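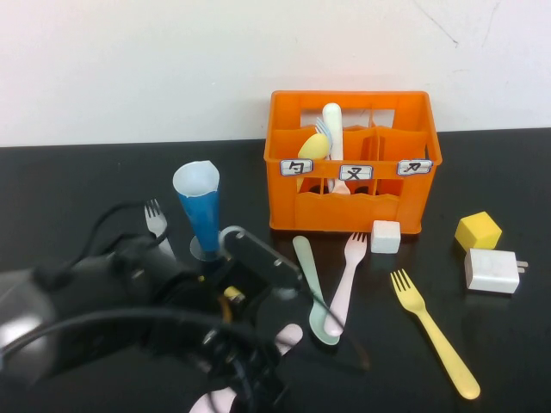

A Prikine é uma escola de línguas pequena, instalada num segundo andar sem elevador, e ensina mandarim, turco e português a quem já desistiu pelo menos uma vez de aprender qualquer um dos três. Os que nunca desistiram também são aceites, embora levem mais tempo a ambientar-se. Trabalhamos com a língua que serve para alguma coisa antes do almoço: pedir, recusar, queixar-se do preço, perguntar onde fica. Daí a predilecção da casa por etiquetas. Num separador de talheres cor de laranja cabem três, escritas à mão, 勺 para a colher, 叉 para o garfo e 刀 para a faca, e quem procura a colher durante duas semanas acaba por saber escrevê-la. O manual que usávamos antes chegava aos talheres na lição dezanove, depois da ópera de Pequim e do sistema ferroviário.

Quem somos

A escola foi fundada por Melahat Tekin, que veio para Portugal ensinar turco a uma empresa de exportação de azulejo. A empresa fechou ao fim de um trimestre, sem relação provada com as aulas. Melahat ficou com um quadro branco, uma caixa de marcadores secos e quatro alunos que insistiam em aparecer. A primeira turma regular reuniu-se a 15 de maio de 2000, na sala das traseiras de uma papelaria, e pagava-se à hora, em dinheiro ou em resmas.

O nome Prikine não quer dizer nada em nenhuma das línguas que ensinamos. Verificámos. Tínhamos escolhido outro, muito bonito, que em turco soava a uma doença dos cavalos.

Hoje temos 154 alunos inscritos e uma sala de espera com cinco cadeiras, das quais quatro são de confiança. Os professores são todos pessoas que aprenderam em adultas pelo menos uma língua difícil e se lembram bem do que custou. É a única condição que não negociamos. Já recusámos currículos magníficos de gente que nunca se enganou em público.

Como ensinamos

As turmas têm no máximo oito pessoas. Não há níveis com letras e números na porta, há o grupo da manhã, o grupo da noite e um grupo a que chamamos Fu, destinado a quem sabe ler bastante e não consegue abrir a boca. O Fu tem lista de espera desde que existe. Os membros comunicam entre si sobretudo por escrito.

Em mandarim começamos pelos caracteres logo na primeira aula, contra a opinião de vários métodos respeitáveis. São 500 no programa base, distribuídos por dois anos, e ninguém morreu. Os tons aprendem-se em voz alta e com a janela fechada, por acordo com o dentista do andar de baixo. Em turco, a gramática é de uma regularidade quase ofensiva para um falante de português, e a maior parte do primeiro período gasta-se à espera da excepção que não vem. Em português para estrangeiros dá-se o contrário, e pedimos desculpa no fim de cada aula.

Os exercícios vêm dos cadernos Plornenon, que escrevemos nós e imprimimos quando há tinta. O primeiro volume tem 53 páginas e uma gralha na capa, que entretanto passou a ser considerada parte do título. Vende-se na secretaria. Também se vende o segundo, a quem perguntar duas vezes.

A biblioteca Brirnholm

Ocupa a divisão que devia ter sido cozinha. São 672 livros, com uma proporção de romances policiais turcos que não conseguimos explicar nem reduzir. Os alunos levam o que quiserem por três semanas. Os dicionários não saem, e quem os quiser consultar terá de o fazer de pé, junto ao lava-loiça.

O que não fazemos

Não prometemos fluência em noventa dias. Não temos aplicação, embora haja um aluno do grupo da noite que no-la propõe todos os anos em dezembro. Não organizamos jantares típicos desde o último. Fazemos traduções de certidões, cartas de família e instruções de electrodomésticos, por esta ordem de preferência, e não traduzimos tatuagens depois de feitas.

Visitas e inscrições

A secretaria abre às dez e fecha às treze, volta a abrir às dezasseis e fecha quando sair o grupo da noite. A primeira aula é gratuita e assiste-se a ela sentado ao fundo, com direito a chá. Os certificados são emitidos a pedido, em papel bom, e atestam que a pessoa veio.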